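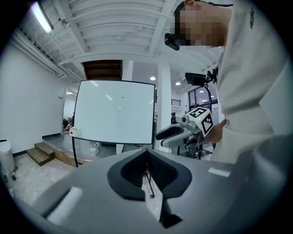
Home Products Manuals Parts Contact

Filed under: Manuals > Office and Classroom > Mobile Whiteboards

Section 4. Placing and Setting Up the Drallent Mobile Whiteboard

Read this section after the frame and legs have been put together as shown in Section 3. It covers moving the board into a room, setting it level, placing it next to a monitor stand, and getting the surface ready for the first use. The steps are the same for the Drallent standard and wide models unless a note says otherwise.

4.1 Before you start

Check that the four leg bolts are tight. Bolts that were only finger-tightened during assembly will work loose the first time the board rolls over a door sill.

You will need:

- The hex wrench from the parts bag
- A small bubble level
- A clean, dry microfiber cloth
- A tape measure
- Tudenix board cleaner, or plain water in a spray bottle

Clear the path from the door to the place where the board will stand. Pick up cords, mats and anything else the casters could catch on.

CAUTION: The board is top-heavy when the panel is at its highest setting. Lower the panel fully before rolling it from room to room.

4.2 Moving the board

1. Release the brakes on all casters. Press the rear edge of each brake tab with your foot until it clicks up.

2. Lower the panel. Loosen both side knobs, hold the frame with both hands, and let it down slowly. Tighten the knobs again.

3. Stand at one end of the board and hold the upright, not the panel. Push from the end so that the board travels edge first.

4. At a door sill, stop. Lift the front casters over with one person at each end, then the rear casters. Do not take a run at it.

5. On carpet, go slowly and keep both hands on the upright.

Note: The wide model does not turn inside a narrow hallway. Measure the hallway first. If there is less than 31 inches between the walls, take the panel off the legs and carry it separately.

CAUTION: Do not pull the board by the pen tray. The tray is held by clips and will come away.

4.3 Choosing a position

Stand the board where most people in the room can see it without turning their chairs. A spot with a plain wall behind it is easiest on the eyes.

Overhead lights will show in the panel as pale streaks. This is normal for a gloss surface. To reduce them:

1. Stand where the audience will be and look at the panel.

2. Have a second person turn the board a little at a time until the streaks move off the part you plan to write on.

3. If the streaks stay in the middle, roll the board forward or back and try again.

4. If the panel is the tilting type, tip the top edge slightly toward the audience and lock it.

Keep the board away from heaters and out of direct sun. Heat dries marker ink onto the surface and makes it harder to wipe off.

Leave a gap of at least 18 inches between the rear legs and the wall. The gap lets you reach the back knobs and keeps the casters off the baseboard.

4.4 Using the board next to a monitor stand

Many rooms have a screen on a floor stand as well as a whiteboard. The two can share one end of the room if the bases are kept apart.

1. Place the monitor stand first. Its cords decide where it can go.

2. Roll the whiteboard in beside it. Check at floor level that the legs of the board do not overlap the base of the monitor stand. Legs that cross will tip one or the other when somebody moves them.

3. Set the panel height so that the screen does not cover any part of the writing surface when seen from the back row.

4. Run the monitor cord behind both stands, never between the whiteboard casters. Use the flat cord cover if the cord has to cross the floor.

5. Turn the monitor on and look for its reflection in the panel. Angle the board away from the screen until the reflection is gone.

Note: The Hernska bracket (sold separately) is made for monitor stands only. It must not be fitted to the whiteboard uprights.

4.5 Locking and leveling

1. Press the front edge of each brake tab until it clicks down. Lock all of them, including the ones against the wall.

2. Push gently on the upright at about chest height. The board should flex slightly but the casters should not roll.

3. Lay the bubble level on the top rail. If the bubble is off center, find the low side.

4. On the low side, turn the caster stem with the hex wrench, half a turn at a time, and check again.

5. When the board is level, tighten the lock nut on the stem.

If the floor is badly uneven, move the board. The stems have only a short range and should not be backed out past the red line.

CAUTION: Do not lean on the panel or let children hang from the frame. The brakes stop rolling. They do not stop tipping.

4.6 Preparing the surface

New panels ship with a clear film. Start at a lower corner and peel the film back across the panel in one slow pull. Small bits left under the frame can be teased out with a fingernail. Do not use a blade.

1. Wipe the whole panel with the dry cloth.

2. Spray lightly with cleaner or water and wipe again in straight passes from top to bottom.

3. Let the surface dry for 2 minutes.

4. Draw a short line in a lower corner with a dry-erase marker and wipe it off. If a shadow is left, clean the panel once more and repeat.

Small dots may remain after cleaning. Most are dried ink. Go over the dot with a fresh dry-erase marker and wipe both away together. If the dot is raised or sharp to the touch, it is a flaw in the coating. See Section 7 for returns.

Note: Do not use scouring pads, acetone or furniture polish. Polish leaves a film that markers will not write on.

4.7 Daily care

Wipe the panel at the end of each day. Writing left overnight usually comes off dry. Writing left longer may need cleaner.

Empty the pen tray and shake it out. Check the brakes whenever the board has been moved by someone else.

Pacheco magnets may be used on the steel panel. They will not hold on the melamine panel. The panel type is printed on the label behind the lower rail.

4.8 If something is wrong

Board rolls with the brakes on: Thread or hair is caught in the caster. Turn the board on its side with a second person and clear it.

Board rocks: One stem is out of adjustment. Repeat 4.5.

Panel slides down by itself: The side knobs are worn or loose. Tighten them. If it still slides, order part 137, knob set.

Frame squeaks when you write: Tighten the panel clips a quarter turn each.

Continue to Section 5, Reversing the Panel.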